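Notebook, community meals and events
September, entry begun 6:10 a.m.

Kitchen opened for the pancake breakfast trial run. The purpose of the morning was to test the serving plan for the Plunitz Hall event before the public date, with invited households only. Doors were set for 7:00 and the griddles were lit at 6:20.

Batter: the Pekent mix was prepared in 6 batches, each rested 10 minutes before use. The second batch was too thick and was thinned with milk. The resting time should stay as written on the recipe card, as the batches rushed to the griddle came out pale and heavy in the middle.

Griddles: the left unit holds its heat well. The right unit runs cool along the back edge and should be used for sausage only until Skemura has looked at the burner. A service request has been sent. The spare regulator is in the lower cabinet – not in the drawer marked for it.

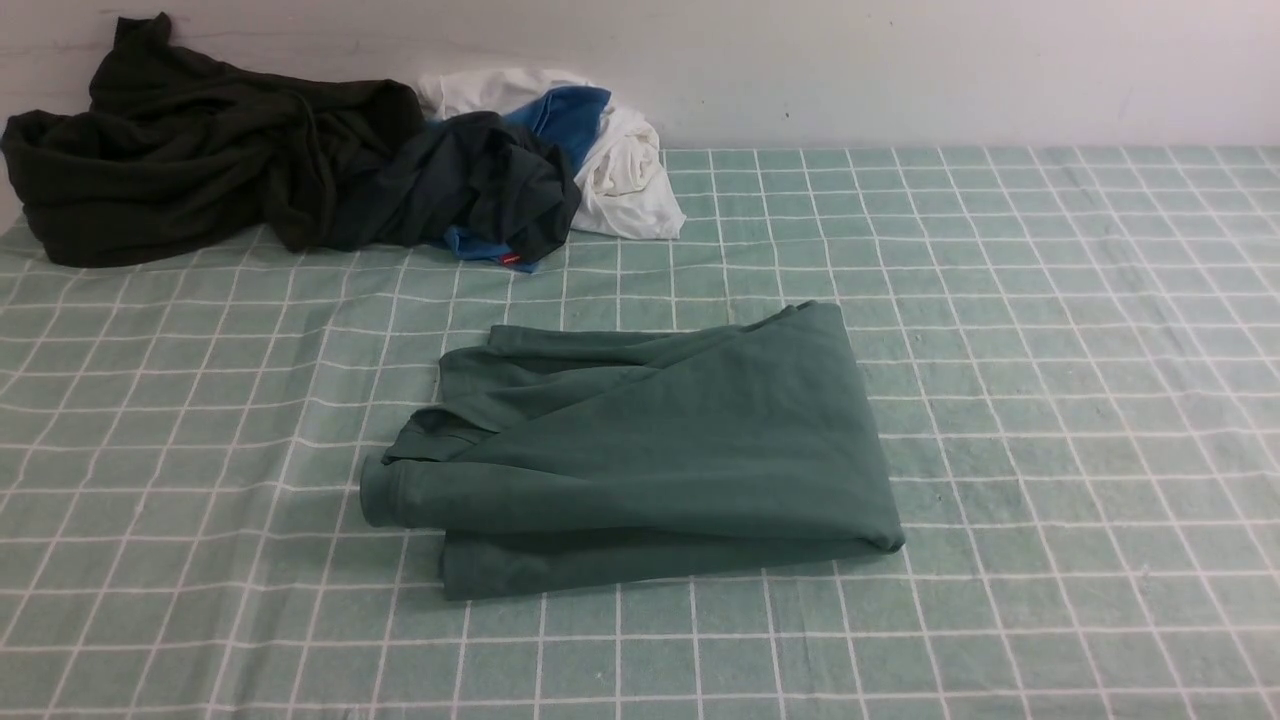
Folded dark teal-green garment on checked cloth.

Seating: the long rows slowed people down at the coffee station. For the public breakfast the coffee should move to the east wall, with juice kept at the serving window. Families with strollers came in by the side door without difficulty, and that door will be listed on the flyer.

Supplies: the Etim order covers 700 plates, to be delivered to the rear entrance. Forks and napkins are on a separate order and have not been confirmed. Syrup was short by the last half hour. The small pitchers pour badly and should be replaced with the pump bottles used in the spring.

Donations: the box by the exit was passed over by many guests. Place it beside the sign-in sheet and put the name of the food pantry on the front in large print.

Open items: burner repair, napkin order, revised floor plan, permit copy for the kitchen door. Dish return also needs a second cart, and the one in the storage room has a bad wheel.

Cleanup finished 10:45 a.m. Gas off, floor mopped, leftover sausage labeled and placed in the walk-in.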